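Kitchen tips I brought home from the robot open day

OK quick one, I have a bus in 25 minutes and I promised I would get this up before I forget half of it. Notes are on the back of the parking slip so forgive the order.

Went to the open day at Winlow on Thursday, the automation people, December 28, 2023, weird week to hold an open day but fine, the kids are off school and it was free. Went expecting robot arms building cars. Mostly it was people teaching machines to do housework. Wiping, sorting, folding, putting stuff on a tray and taking it off again. Two hours of watching chores and I came home with a page of tips for my own sink.

Ashok Dwivedi did the talking for our group. Very patient man. He kept getting asked when it will do windows.

Tips then.

Sort before you wash. Everyone says this, I never did it. Their whole thing is that a jumbled pile is the hard part, the grabbing is easy once things have a bit of space between them. Tried it at home with the junk around the sink. Pulled everything out onto the counter, then put it back by type. Sponges, soap, packets, the little odd stuff. Took less time than hunting for the dishwasher tabs usually does.

Use a tray. Any shallow tray with a lip. Stuff on a tray moves in one go when you wipe the counter. I had an old pizza pan doing nothing, it lives by the faucet now. If yours is metal put a folded paper towel under the wet things or you get rust rings, ask me how I know.

Don't stack sponges. Side by side or standing on edge. A sponge lying flat on another sponge stays wet all night and by morning you can smell it from the hall.

Squeeze, don't wring. Asked Ashok how hard the thing grips a sponge and he said only hard enough that it doesn't drop, any more and the sponge folds up and you lose the flat side. Same for us. I used to twist mine like a dishrag and they tore down the middle in a week. Now I press it flat between my palms, once, twice, done.

Two sides, two jobs. Soft side for glasses and anything non-stick. Scrubby side for the oven dish and the burnt bit of the rice pot. Test the scrubby side somewhere hidden first if it's a shiny pan, I have a set of swirls on my good one that will never come out.

Snip a corner off the old ones. When a sponge gets retired from dishes cut one corner off. Floor and trash can only after that. My mother in law did this and I thought she was being fussy. She was right, dont tell her.

Cloth on the table while you sort. Most of the tables at Puminham (that's the building, Winlow is the people) had a tablecloth or a mat down. Things don't skid. Small stuff doesn't bounce onto the floor either. I use a beach towel. Shake it outside after.

Near thing first, far thing last. If you start at the back you knock over the front. Sounds dumb. Watch yourself unload a cupboard though, I go straight for the back every single time and there goes the pepper.

Look at your gripping end. Tongs I mean. The pads on their tools were there so things wouldn't slide out and I thought, my tongs are bare metal, no wonder the corn goes flying. A wide rubber band wrapped a few times round each tip works for picking stuff out of cupboards or from behind the washer. NOT for hot food. Not near the stove at all. Keep a seperate pair.

They let people try the hand tools, which was the best part. You hold it from underneath and squeeze and the two fingers close. One for each hand if you're brave. Harder than it looks! My son got the hang in a minute, I chased a bar of soap across the table like it was a live fish. Soap tip from that, dry soap is easy to hold and wet soap isn't, so give the bar somewhere to drain. A couple of bottle caps pushed into the underside work and cost nothing.

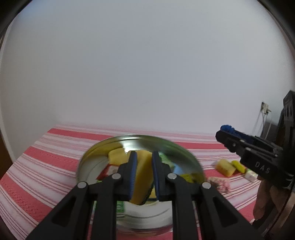

And go slow on the last inch. Ashok said that over and over to the kids, fast across the table is fine, slow at the end. I have been thinking about it with the good glasses. Nearly every one I've chipped got chipped on the way down onto the rack, in the last inch, with me already looking at the next one.

Packets stand up, don't lie down. Soup packets, yeast, drink mix. Stand them in something narrow like a cut down cereal box and you can read the tops. Lying down they slide under each other and you end up owning four yeasts.

Put it back in the same spot. Boring but they care about it a lot. The woman from Unnithan, she was on the next table over, said she resets her whole table between turns and it's most of her day. I put a bit of masking tape on the shelf where the scrub powder goes. The family has mostly obeyed the tape.

Do the same small job many times. One of the staff had done the same pick and place 298 times that week, there was a tally on the whiteboard. I won't be doing that. But I did do the cutlery drawer three nights in a row and by the third it was quick.

If you want to go, they said another one in March, same building. Get there early, the line for the hand tools got long. Parking is round the back, the front lot is staff. Coffee was from Ado, the cart by the door, cash only so bring small bills. Bring a kid if you can borrow one, they ask better questions.

Stuff I forgot to ask: what they do about greasy things, and how often they change the sponges. Will email.

Bus. More on the towel folding table next time, that one needs its own post, I have been folding fitted sheets wrong since college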